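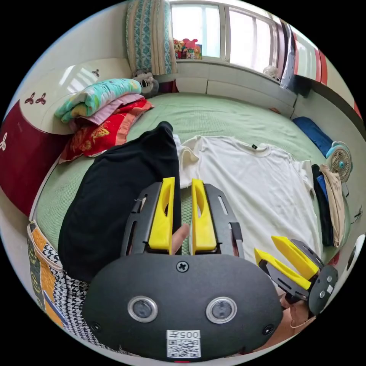 I have strong feelings about drying racks, and the Fendberg wall rack is the one I'd keep if you made me throw out every other rack in the shop. It folds flat against the wall, it pulls out like an accordion when you need it, and it doesn't leave a ridge across the middle of your shirts. That last part sold me. Take a plain white T-shirt like the one spread out on the pale green sheet up there. I want mine to lie that flat when I put it away, and on my old wire rack it never did. I'd get a crease right across the chest, every time, and then I'd be ironing a T-shirt (a T-shirt!) before breakfast.

Posted December 23, 2019 by the Brasterden shop desk

Search the shop Enter a product or part number Go

So what makes it different? The bars, mostly. They're beech dowels, and they're a good bit thicker than the ones on the folding racks you see at the grocery store. A shirt hangs over a fat round bar in a soft curve and it doesn't get that pinched line. I still give everything a good shake first and pull the side seams straight with my hands, and for everyday cotton that's all the ironing I do now.

Open, it's 47 inches wide and sticks out from the wall about as far as my arm from the elbow down. Closed, it's a slim wooden panel that my mother-in-law took for a coat rack. We've had one over the washer at home for two years and I use it nearly every day. The dowels have darkened a little where the wet towels go, and one of the hinge pins squeaks in winter. A dab of candle wax fixes that for a month or so.

What I hang on it: shirts, jeans (inside out, waistband up), dish towels, kids' pajamas, and an embarrassing number of socks. What I don't hang on it is anything knitted and heavy. A wet wool sweater will grow on you no matter how nice the bar is, so dry those flat on a towel. If you do a lot of knits, look at the Ponora mesh tray on our laundry page. It sits right on top of the open Fendberg and you get both for not much extra floor space, or really no floor space at all.

Putting it up

You'll need a drill, a level and a pencil. The rack comes with two brackets and the screws for wood studs. Find your studs first, please! I've talked to people who put it straight into drywall, loaded it with wet denim, and then called me. If you've got plaster or brick, the screws in the box are the wrong ones, so pick up proper anchors at the hardware store and take the bracket along to match the holes.

Height is up to you. The instruction sheet wants it at eye level, which I think is too high for anybody lifting wet jeans. Mine is level with my collarbone. Hold a broom handle against the wall and pretend to hang a shirt on it, and you'll know pretty fast where it wants to go. Check that the cabinet door next to it can still open, too. I forgot, and my detergent lives somewhere else now.

Finishes

It comes in plain oiled beech or in white paint. I like the plain. The white looks very sharp in a small bathroom but it does chip where the arms cross, and you'll want to touch it up now and then. We used to carry the Belmonte gray as well, and people still ask me for it. It was discontinued in May and I have no more in the back, I promise I've looked.

If you go with the oiled one, wipe it down with a dry cloth when you first get it. There's sometimes a little leftover oil on the bars from the factory and you don't want it on a good blouse. I hang an old bath towel over the whole thing for the first day and that takes care of it.

Things people ask me

Will it hold a comforter? A light one, folded over a couple of bars, yes. A big winter one, no. Take that to the laundromat and bring a magazine.

Can it go outside? I wouldn't. A covered porch is okay if the rain doesn't blow in, but the hinges aren't made for it.

Can I get spare dowels? Yes, we keep them in both finishes. They tap out with a rubber mallet. Tell us which row the broken one came from when you order, as the front bar is a hair shorter than the others.

We've sold almost 400 of these out of one small shop, and the only part I regularly replace is the little latch that holds it shut. It's plastic and I wish it were metal. I keep a jar of them at the register, so if yours snaps, drop us a line with your mailing address and I'll stick one in an envelope for you, no charge.

Ships flat in one box. Oiled beech is in stock now, and white is on its way.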